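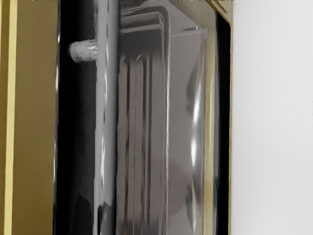
Tempo de leitura: 2 minutos

Comparação de câmeras de punho em simulação: vista próxima do puxador

O presente procedimento destina-se às equipes que avaliam a câmera de punho Zinell e a câmera lateral Nusport antes dos ensaios com o braço físico. A comparação é feita em ambiente simulado, com o mesmo controlador e a mesma trajetória para ambas.

1. Carregue o modelo do móvel com superfícies reflexivas ativadas. A barra vertical cinza e o painel dourado devem aparecer na mesma vista — caso contrário, revise a pose inicial.

2. Fixe a semente em 3071 e mantenha a iluminação padrão.

3. Execute 1000 passos com cada câmera, sem alterar o ganho do controlador.

4. Exporte a vista do passo 790 e marque manualmente o contorno da barra. Reflexos na superfície brilhante à direita não devem ser incluídos na marcação.

5. Examine o contorno esquerdo da barra. Pequenos degraus, como os visíveis na parte superior, devem ser anotados na ficha de avaliação.

6. Repita o ensaio com nove poses de aproximação e registre o erro de contorno de cada uma.

As garras Tomel e Testa são avaliadas em procedimento separado, que utiliza as poses aprovadas nesta etapa. As fichas preenchidas devem ser encaminhadas a Nesma Ouali, com cópia para Gitau Mfaume.

Revisão de 2 de outubro de 2025.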